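Suporte > Rede e conectividade > Chamados resolvidos > Flirkenance

2021-05-01 – Equipe técnica Gidum

Assunto: sensor de temperatura da câmara fria perde conexão durante a madrugada

Situação: resolvido

Relato do cliente

A loja usa a central Flirkenance com quatro sensores sem fio. Três funcionam sem problema. O sensor da câmara fria some do painel durante a madrugada e volta sozinho de manhã, quando a loja abre. No período em que fica fora, o gráfico mostra uma linha reta e o alarme de temperatura não dispara. O cliente já trocou a pilha e já reiniciou a central pelo botão traseiro. Começou depois da troca do roteador.

Primeira resposta

Pedimos o registro de eventos da central e a versão do firmware. O registro veio com 157 linhas, quase todas iguais: "nó 3 sem resposta", seguido de nova tentativa. A versão instalada era de novembro, anterior à correção do intervalo de consulta. Orientamos a atualização pelo menu Sistema > Manutenção, com a central ligada por cabo.

Retorno do cliente

Atualização feita sem erro. Na madrugada seguinte o sensor caiu de novo, no mesmo horário. A única diferença é que agora o painel mostra o ícone cinza, e antes repetia o último valor lido. O cliente perguntou se o sensor estava com defeito e se cabia troca em garantia.

Teste 1 – troca de posição

Pedimos para inverter o sensor da câmara fria com o do estoque por uma noite, sem mudar os nomes no painel. O sensor que foi para o estoque ficou conectado a noite inteira. O que foi para a câmara caiu. Com isso descartamos defeito no sensor e não abrimos pedido de troca.

Teste 2 – canal de rádio

O roteador novo, um Kamico, vem de fábrica com seleção automática de canal. Fixamos a rede Wi-Fi no canal 11 e deixamos a central em um canal afastado. A intensidade do sinal na câmara melhorou um pouco durante o dia, mas a queda noturna continuou.
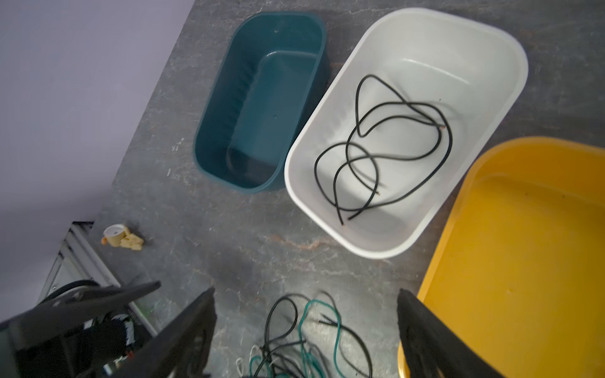 Teste 3 – alimentação do repetidor

Entre a central e a câmara existe um repetidor Begum, instalado no corredor. Ele não aparecia no relato inicial e só soubemos dele quando pedimos a planta da loja. Perguntamos em qual circuito estava ligado. O cliente verificou que a tomada do corredor fica no mesmo disjuntor da iluminação, que é desligado no fechamento. Sem o repetidor, o sensor da câmara tenta falar direto com a central, através da parede isolada, e não consegue.

Isso também explica por que os outros três sensores não eram afetados: nenhum deles passa pelo repetidor. A troca do roteador foi coincidência em parte. Quem instalou o Kamico precisou de uma tomada livre perto do balcão e passou o repetidor para o corredor.

Solução aplicada

1. Repetidor ligado em tomada do circuito permanente, o mesmo dos freezers.
2. Sensor removido e pareado outra vez, para refazer a rota.
3. Tempo limite do alarme de perda de comunicação reduzido para 40 minutos. Estava desativado.

Confirmação

O cliente acompanhou o painel depois da mudança e informou que o sensor permaneceu conectado com a loja fechada. O registro novo não traz ocorrência do nó 3.

Observações para o atendimento

Em casos de queda com horário regular, perguntar logo no início o que é desligado no fechamento – luz, disjuntor, filtro de linha – antes de pedir atualização de firmware. Perguntar também se há repetidor. O painel da Flirkenance não lista o Begum como dispositivo, só aparece na tela de rotas, em Avançado.

O alarme de perda de comunicação vem desativado nas centrais configuradas com o assistente antigo. Conferir em todos os chamados de câmara fria.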